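### 4.2 Collecting the chopstick task

We chose chopsticks because they are cheap, and because Leonie Haslinger, who ran the sessions, felt that any robot bound for a kitchen ought to be humbled early. The task reads simply enough on paper: take chopsticks lying on the table and stand them in a utensil holder. All demonstrations were given by hand with the Wellov gripper, whose fingers match those on the Jesmont arm. The person does the moving, and the arm inherits the habits, including the bad ones.

Each demonstration starts with the gripper open near the holder (Figure 2). Demonstrators were asked to move at a steady pace and to refrain from showing off. The first request was mostly honored. 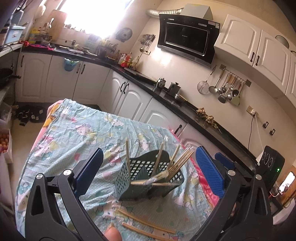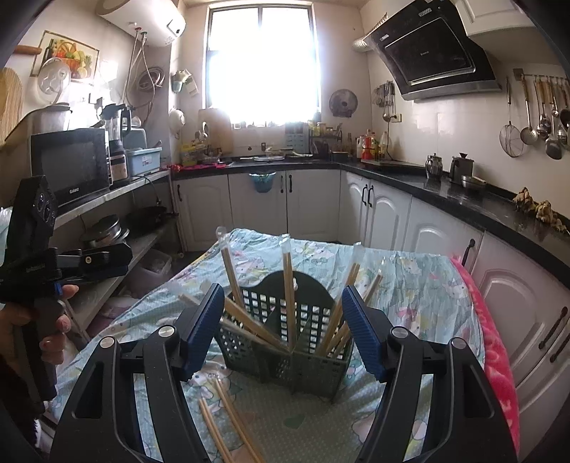 **Figure 2.** Two views from the hand-held gripper during the chopstick task, with the green holder between the open fingers and chopsticks lying on the cloth in front of it.

We recorded 338 demonstrations and threw out 13. Of those, 11 were lost to tracking dropouts, usually when the demonstrator leaned in for a better look and blocked the very thing we were tracking. The other 2 were stopped by the demonstrators themselves, in language we have not transcribed.

Two features of the task gave us more trouble than we had budgeted for. The first is that a chopstick lying flat offers very little to hold. Demonstrators soon learned to pinch near the thick end and tilt before lifting, a trick that appears nowhere in our written instructions and in nearly all of the later recordings. We kept the early, clumsier ones too. The second is the holder, which gets harder to fill as it fills. A policy trained in Retex only on a nearly empty holder will push confidently into an occupied slot and keep pushing.

We therefore varied the starting fill between recordings and labeled each one by hand. The labels were checked once, in May, by an author who would prefer not to do it again. Training used the same settings as the drawer task in Section 4.1, apart from a longer action window, which we discuss together with the Wyss baseline in Section 5.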